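Section 4. Picking up soft fruit with the Zirnach gripper

By now your arm should be bolted down and through its warm-up, and we hope you've had a chance to play with the foam blocks. Fruit is a lovely next step, and it does ask for a little more patience!

1. Set the grip force to 4 on the dial. You can raise it later, one notch at a time.

2. Put a bunch within easy reach of the arm, with some open space on at least one side so a finger can slide in beside it.

3. Open the fingers fully and choose Slow Approach from the menu. Keep one hand near the stop button the first few times — it's a good habit, and you'll feel calmer for it.

4. Watch the wrist view on your screen as the finger comes in. With cherries you want it up against the side of the bunch, near the middle, where the stems come together.
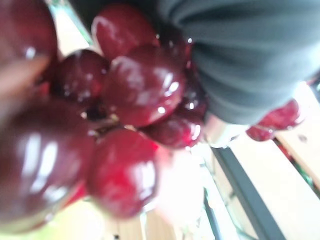

Fenna Baert wrote to us that she gets on better by leaving the dial at 4 and waiting a full 10 seconds before she lifts, so the fingers can settle around the fruit.

We've tried it her way and we like it, so the wait is now in the menu under Hold Before Lift.

5. Press Close, wait for the tone, then press Lift. The arm rises a short way and stops so you can look things over before you carry on.

6. If the bunch slips, lower the arm, open up, and start again from step 3 with the dial one notch higher.

Note: Very close fruit will look blurry in the wrist view. The lens is set for things a bit farther off, and there is no focus ring to turn.

Caution: Keep your own fingers out of the grip area whenever the light on the wrist is green. Wipe juice off the finger covers with a damp cloth before you put the arm away, and never run them under the tap while they are attached.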